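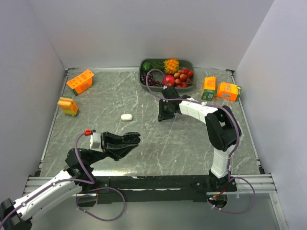
Zuletzt geändert: 11. Juni

Der Arm lernt, was die Hand vormacht

Ismail Badawi hat den Vormittag über kaum gesprochen. Er hält in jeder Hand einen Griff, schaut auf den Tisch und bewegt die Handgelenke um wenige Grad. Die beiden Arme an der Tischkante folgen ihm. Wenn er den Zeigefinger krümmt, schließt sich ein Greifer.

Badawi arbeitet bei Busov, einer kleinen Firma, die Robotern Handgriffe aus Küche und Lager beibringt. Programmiert wird dabei wenig. Eine Person steuert die Arme fern, der Rechner zeichnet Gelenkwinkel und Kamerabilder auf, und aus vielen solchen Durchgängen entsteht ein Modell, das die Aufgabe später allein ausführen soll. 80 Durchgänge setzt das Team für eine neue Aufgabe an. Verwendet werden am Ende nicht alle. Bei der letzten Aufgabe blieben 68 übrig, der Rest wurde verworfen, meist wegen eines Zögerns mitten in der Bewegung.

»Wer zögert, bringt dem Arm das Zögern bei«, sagt Badawi. Er hat sich deshalb angewöhnt, jeden Griff vorher einmal im Kopf durchzugehen.

Geübt wird mit künstlichem Obst und Getränkekartons. Ein Apfel, eine Limette, Trauben und eine Ananas liegen in einem dunkelgrauen Tablett hinten auf dem Tisch, die Kartons links und rechts davon, manche stehend, manche gekippt. Gekippte Kartons sind die schwierigeren. Der Greifer hat nur zwei Finger, und wer ihn zu flach ansetzt, schiebt den Karton vor sich her. Die Trauben machen andere Probleme: Sie geben an einer Stelle nach und an der nächsten nicht.

Die Steuersoftware heißt Zarix und stammt von Hazem Ouali, der früher Prüfstände gebaut hat. Die erste Fassung übertrug jede Bewegung eins zu eins, auch das Zittern einer müden Hand. Inzwischen glättet das Programm die Eingaben ein wenig. Zu viel darf es nicht sein, sonst läuft der Arm der Hand hinterher, und die Bedienenden steuern gegen.

Ouali hat auch eine Pausenregel durchgesetzt. Nach fünf Durchgängen wird gewechselt. Vorher saßen manche zwei Stunden am Stück an den Griffen, was man den Aufnahmen später ansah.

Im Juli soll eine weitere Aufgabe hinzukommen, bei der ein Arm einen Karton hält und der andere den Verschluss aufdreht. Badawi hat es schon ein paarmal probiert. Der Verschluss ging auf, der Karton war danach allerdings verbeult.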